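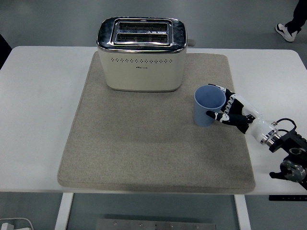

Item 4: toaster and cup on the felt mat, white table.

Wurkmont shared kitchen, small appliance check
Date: 23 October 2020
Last check: September

1. Toaster stands level, clear of the table edge. PASS. Top centre of the mat, a model citizen.

2. Slots free of anything that isn't bread. PASS. In September we removed a teaspoon. It has not been claimed.

3. Crumb tray emptied. FAIL. Emptied during the check. I would put the contents at one full loaf, lightly archaeological.

4. Drinks kept away from the toaster. ADVISORY. Light blue plastic cup on the same mat, to the right of the toaster. Cups live on the shelf. The shelf is not far.

5. Surface under the toaster suitable. ADVISORY. The felt is very handsome and saves the tabletop from scratches. It also collects crumbs like a hobby. Shake it out weekly, outdoors, not over the sink.

6. Lever springs back when released. PASS, with a noise.

7. Adapters and leads off the floor. FAIL. White adapter on the floor by the table, lead attached. Same comment as last time, same wording, I just copied it across.

8. Appliance sticker in date. PASS.

Result: two fails, two advisories. Item 3 closed on the day. Item 7 to be closed before the next check, please, as I am running out of ways to phrase it.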